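Potutholm Community Workshop
Household and Bench Tips, Sheet 4: Good Practice for Tabletop Robot Arms
Revised 16 November 2018

This sheet sets out the house rules for members who use a small robot arm to handle food, crockery, cloth and other household objects. It applies to every bench on the ground floor and to arms brought in from outside. It does not replace the manufacturer's handbook, which must be kept within reach of the operator at all times.

Questions on the sheet should be sent to Sveva Bellini at the workshop office. Requests to use an arm overnight go to Roscoe Wojcik and must be made in writing.

1. Before the arm is switched on

Walk round the bench once. Look for trailing cables, open drawers, bags on the floor and chairs on castors that could roll into the working area. Bags belong under the window or in the lockers by the entrance.

Agree who is operating and who is assisting. The operator is the only person who may start a movement. The assistant stands where the stop button can be reached without leaning across the bench, and does not hold a telephone.

Anyone wearing a headset has a reduced view of the room and is to be treated accordingly. Other members should speak before approaching, should not pass behind the wearer, and should keep the floor within arm's length of the wearer clear. The wearer should take the headset off before walking to another bench.

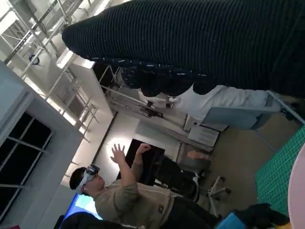
2. Setting out the bench

A self-healing cutting mat makes a good base. It holds light objects reasonably well, it wipes clean, and the printed grid allows an item to be put back on the same spot each time. Fix the corners with low-tack tape. A mat that has curled should be laid flat under books for a night before use.

Keep bowls and dishes to one side of the mat, away from the path of the arm. Use plastic in preference to glass or china. Knives, scissors and blades are not permitted on the mat while the arm has power, even when they are not part of the task.

Cloth is a common cause of trouble. Tea towels, sleeves and scarves should be kept well back from the joints. Long sleeves are to be rolled or fastened at the wrist, and lanyards removed.

3. Choosing and gripping an object

Begin with something light and rounded that will not shatter. Bread rolls, sponges and rolled socks are all suitable. Tins and full bottles should be left until the operator has logged 40 clean lifts with soft items.

Bring the fingers in slowly and stop when both have met the object. Close by the smallest step the controller allows. If the surface dents, open the fingers, move them further round the object and try again. Lifts during practice should be no higher than the width of a hand, so that a dropped item does not roll far. 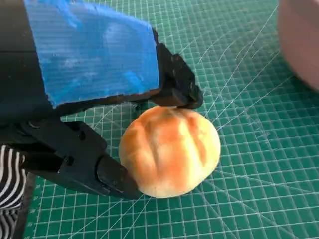

Gripper fingers at a bread roll on a gridded cutting mat.

Food used for practice is not to be eaten afterwards. It goes in the lidded caddy beside the sink at the end of the session, and crumbs are brushed from the mat before the next object is set down. Crumbs in a finger joint should be removed with a dry paintbrush. Compressed air drives them further in.

4. Tape and coverings

Tape may be used to protect the casing of an arm or to hold a cover in place. It must not cross a joint, a vent, a warning label or a stop button. Check the edges at the start of each session and trim any that have torn or lifted. Sticky residue comes away with warm soapy water on a well-wrung cloth, applied with the arm unplugged. Solvents cloud some plastics and should not be used without the agreement of Leonardo De Luca, who looks after the bench equipment.

5. Hands and gloves

Hands stay outside the reach of the arm while it is moving. When an object has to be straightened or replaced, the operator pauses the arm, says "paused" aloud and waits for the assistant to repeat the word.

Gloves, where worn, should be close-fitting and free of loose threads. A glove with a hole or a baggy fingertip is to be replaced.

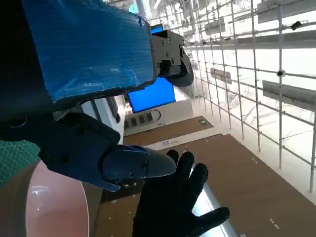

Knitted gloves keep the hands clean and give some grip, but they offer little protection from pinching and should not be treated as safety equipment. Wash them at 40 degrees in a net bag and dry them flat. Members with sensitive skin may bring their own, provided that the fit is checked at the office first.

6. Power and cables

Each arm has its own socket. Extension leads must not be plugged into one another. Power strips should be placed where liquid from the bench cannot reach them, with spare cable loosely coiled and kept off the walkway.

7. Closing down

Return the arm to its rest position, switch off at the controller and then at the wall. Wipe the fingers and the mat. Enter the session in the bench book, including any stop that was not planned, however minor. Entries from June onwards are kept in the blue folder; older ones may be consulted on request.

Faulty items are labelled and left on the shelf marked Repairs. Please do not attempt to mend a gripper at home.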